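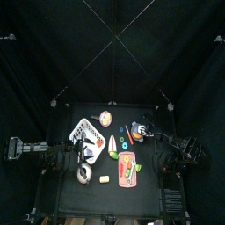

A Fair Price for a Slow Pair of Hands

Thursday, May 17, 2018

The Mustgate table kit went on sale this spring, and most of what has been written about it concerns how fast it is. It is slow. I would like to talk about what a buyer gets for the money, and why I think the company is selling the wrong half of it.

The kit is a two-arm bench with a dark top and black cloth sides. The buyer brings a computer, a sturdy floor and a good deal of patience. Mustgate sells it to colleges, repair schools and small firms that want to try out automation before they order the real thing. Support comes through Sellel, which also runs the training days, and the control program is called Chauke. You can buy the bench without the support plan. I would not.

I spent a week with one at the Prurnia workshop, where it is used to teach sorting and packing. The parts are toys: play food, plastic gears, a basket, a few pots and bowls, a screwdriver and a wrench. Some visitors take this as a sign that the kit is a toy too. I think it is the most sensible choice in the whole package. Toy parts cost little, they survive a drop, and they come in awkward shapes. A carrot piece and a gear ask for different grips. A class that can write a routine to clear a mixed table of that stuff has learned something it can use on a packing line, where the parts are also mixed and nobody has set them out neatly.

The sales booklet gives a full page to lifting and placing one part at a time. Any arm at this price can be made to do that with an afternoon's work. The harder job is reaching into something. A bowl has a rim to clear and a wall that slopes, and whatever you want may be lying up against something else. 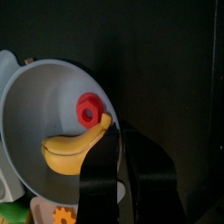 Vol. 2, No. 100

With a toy nut leaning on the wall of a bowl and a banana lying over part of it, the order of the work matters. Go for the nut first and you may drag the banana along. Go for the banana and you have a curved, smooth thing to hold between two flat black fingers, with the side of the bowl close by. A student has to decide, and has to write the decision down in a form the machine can follow. That is the lesson worth paying for, and the booklet gives it two lines.

Chauke is a mixed bag. Setting a path for one arm is easy, and the screens use plain words. Setting a path for both arms together is a chore. Each arm has its own list of steps, and the lists do not show side by side. If you want the left arm to wait for the right, you add a pause and guess at its length, then run it and guess again. There is a proper wait command, but it is buried in a menu that the training day does not cover. I found it on page 447 of the manual. Sellel tells me a new version is due in September — I will believe in the side-by-side lists when I see them.

The support plan has the opposite problem. It is good, and it is badly described. The plan is priced by the call, in blocks of 100, which sounds like plenty until you learn that an email counts as a call and so does the reply to it. The people who answer know the machine well. They should be sold by the year, like the warranty.

Then there is speed. In my week the bench carried out over 200 picks, and a person could have done the lot before lunch. Critics have made much of this. I don't see why a teaching bench should be quick. At low speed a student can see a bad approach coming and stop it. Firms that want quick arms have other places to shop, and they will pay a great deal more.

My advice to Mustgate is to drop the lifting page, put the bowls and baskets up front, and ship a set of graded tasks with every bench. At present each school writes its own, and many will give up after the first few. Prurnia has built a decent binder of them over the winter and would probably share it if asked.

My advice to buyers is to take the bench with the support plan and skip the extra training day. Spend that money on more play food.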